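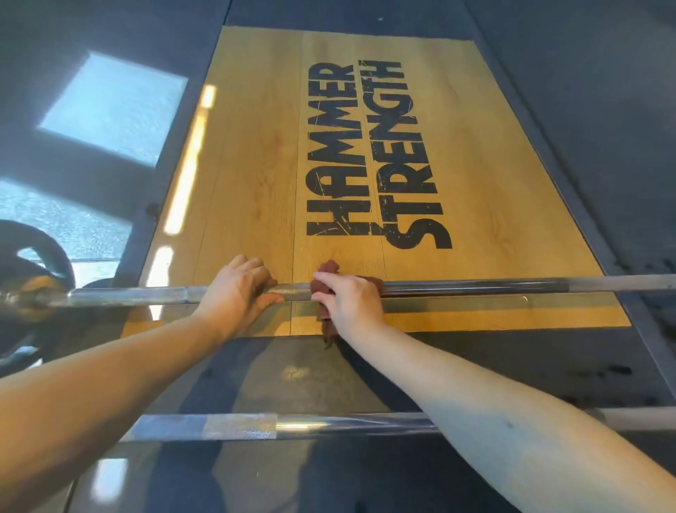 Journal > Bemley > Cleaning month

Platform first

January, early, before the phone started up. I have been looking forward to this for days, which I know is a strange thing to write about wiping down gym equipment, but I love this job! The sun was already slanting in when I got going and it lit up the rubber beside the platform, and the wood glowed like honey. I had half forgotten what a good color it is. HAMMER STRENGTH in those big black letters, all scratched and rubbed pale in places, and I hope no one ever repaints them. Every chip in there is somebody's deadlift (some of them mine, back when I was pulling real weight).

Roxana Henao was supposed to come in and split the work with me, but she texted from Olgate that her car wouldn't start, so I put the radio on and had the place to myself. Coffee from Pacheco, the large one. Bliss.

I'd made a list last night so I wouldn't wander off and start reorganizing the bands again. Bars, then machines, then floor. The rubber next to the platform has black scuffs I've been meaning to get after since before the holidays. I keep putting it off, and I put it off again today, so it goes at the top of tomorrow.

Oh, and the membership sheet came back: 78 people now! We had 60 when I took over the keys. I'm going to tell everyone.

The bars

Three of them in a row on the platform. I took the nearest one first, left hand holding it steady and the red-brown cloth in my right. I really do enjoy this part. You get your fingers on the knurling and you can feel every tiny diamond of it, and then there's the chalk, streaks of it along the shaft, more of it in smudges on the middle bar. People here chalk up like they're climbing a mountain. I wouldn't change it for anything, I like a gym where people grip things hard.

My method, for when I forget: dry cloth first, always, then the brush down into the grip, then the cloth again. A little oil at the end, and I mean a little. Last year I overdid it and had folks sliding their hands all over for a week. 30 minutes for the set if I don't stop to sing.

I did stop to sing.

The brassy sleeve on the middle one catches the sun so nicely. I priced a new bar from Arkutero over Christmas just to torture myself. Very pretty, and no. These have years in them yet and I'm fond of them.
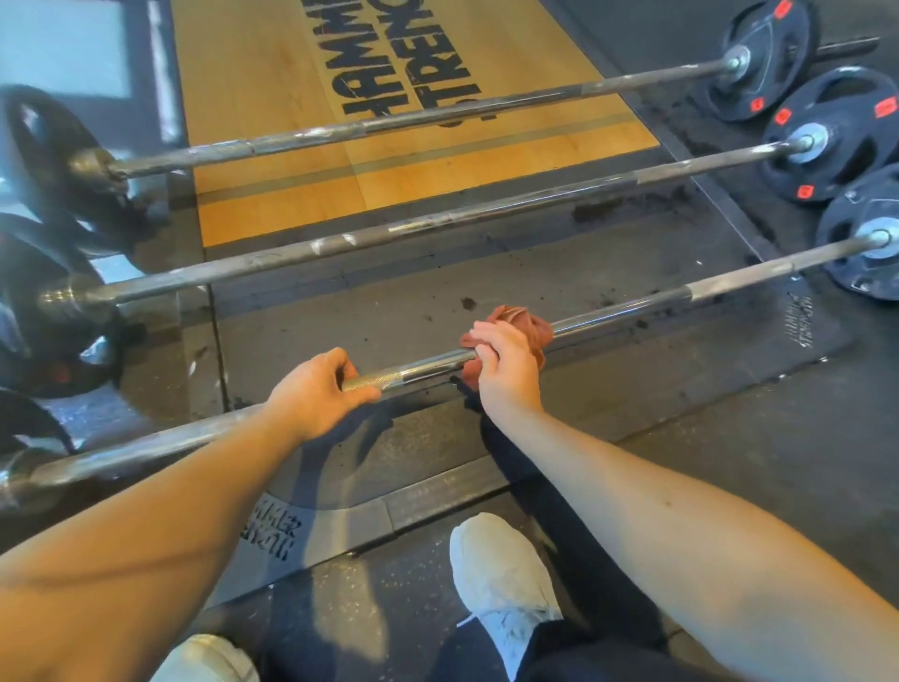 On to the machine

Same cloth, a fresh fold of it, and over to the black plate-loaded machine. The chrome on this one is so satisfying! I held on to the middle bar and worked in close to the round black hub, where the grime likes to sit. That bar is the shiny one. The upper one has its scuffs, and the low one is a dull gray that I've decided to take personally. I want to see my face in it by spring.

The sun was right across my wrist the whole time, and it felt like June. I could have stayed there till lunch.

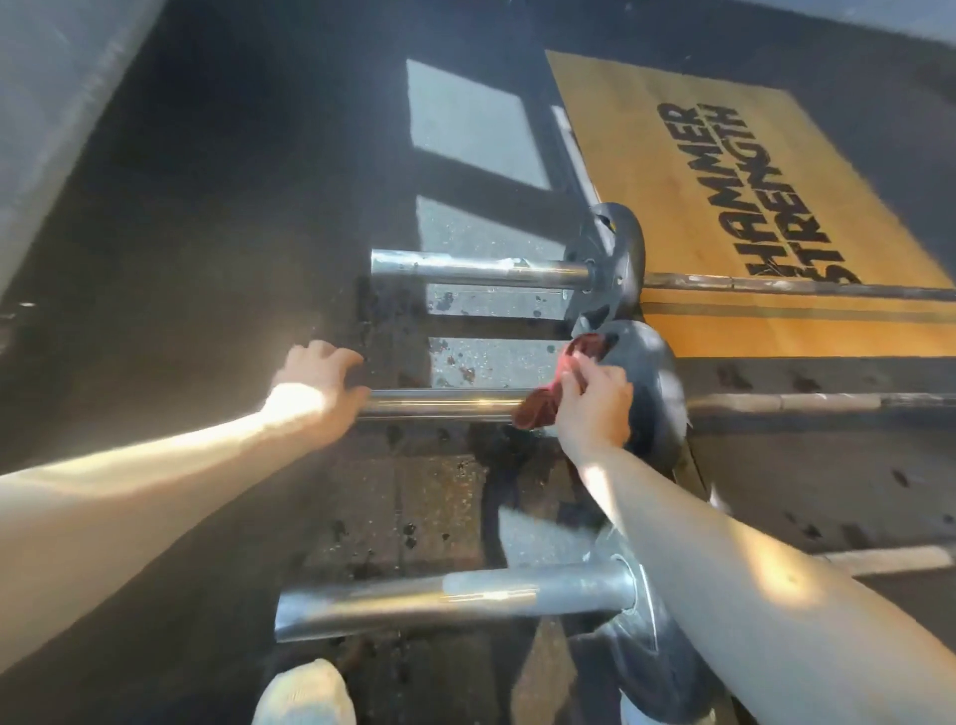
For tomorrow

Scuffs on the floor rubber, no excuses. Ask Roxana if she still has the stiff brush. More cloths, the red ones if they have them. Work out whether the 3,000 in the repair fund stretches to new pads and a fan before summer (I think it does, she thinks it doesn't, we'll do it on paper). And bring a sandwich, I was starving by eleven.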